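Visit report: the open day at the Tiltadon theme studio

Tiltadon makes website themes and page templates, mostly for small shops, restaurants and photographers. They hold an open day once a year in August, and this year I signed up because two of our client sites run on their older theme, Flesby, and support for it is being wound down. I wanted to see what the replacement looks like before we quote anyone for a move.

The studio is on the second floor of a former school building, over a print shop. Doors opened at 9:30. Coffee was in the hallway and name tags were on a table by the stairs. There were 24 places and all of them were taken, mainly by freelancers and people from small agencies like ours. A few shop owners had come too, and they asked the better questions.

The first session was about the new theme, called Wemitz. It ships with fewer demo sites than Flesby did, and the team said this was on purpose. Most buyers import one demo, change the colors and the logo, and leave everything else alone. The old package carried so many layouts that the import often timed out on cheap hosting. The new import runs in steps and can be picked up again if it stops. They ran it live on a basic shared plan and it finished while the presenter was still talking about fonts.

The settings panel has been cut down as well. Flesby had 518 separate options when they last counted. Many of them did nothing unless another one was switched on first, and I have lost afternoons to that. In Wemitz the header, footer and menu settings sit in one place, and the mobile menu has its own preview.

After a short break we could walk through the work rooms. The design team was going through font and spacing settings for the restaurant and furniture demos. 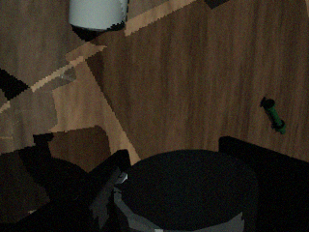 Rendered wood-grain surface with a pale cylinder at the top.

The support room was more useful to me. Tickets come in through a form that asks for the theme version and the list of active plugins, and a ticket without those goes back automatically. I used to find this annoying. After watching the queue for a while I understand it better. Caching plugins account for a large share of the problems, followed by child themes that were never updated.

Lunch was sandwiches. The afternoon had a workshop on moving from Flesby to Wemitz, done with a copy of a real shop site. Posts, pages and products come over without trouble. Widgets mostly do. Sliders do not, and have to be rebuilt by hand, so anyone with a slider on every page should plan for that. Custom CSS is kept but switched off, and you turn it back on block by block. The test shop had roughly 2000 products and the product pages needed no changes apart from the image sizes, which had to be regenerated.

There is also a separate page builder, Bach, which used to be sold as an add-on. It is now included, but it is optional, and the theme works with the regular block editor. I asked whether pages made in Bach still display if the builder is turned off. The text and pictures stay, the columns collapse into one. That is better than a screen full of shortcodes, but I would still keep it away from pages that matter.

The last half hour was for questions. Right-to-left languages are supported in the theme but not yet in all the demos. The license covers one live site and one staging copy. Flesby will get security fixes for another year and no new features.

We were out by 4. I plan to move the smaller of our two client sites first, on staging, and leave the shop until after the holiday season. The slides are supposed to be sent to everyone who attended, but I have not received them yet.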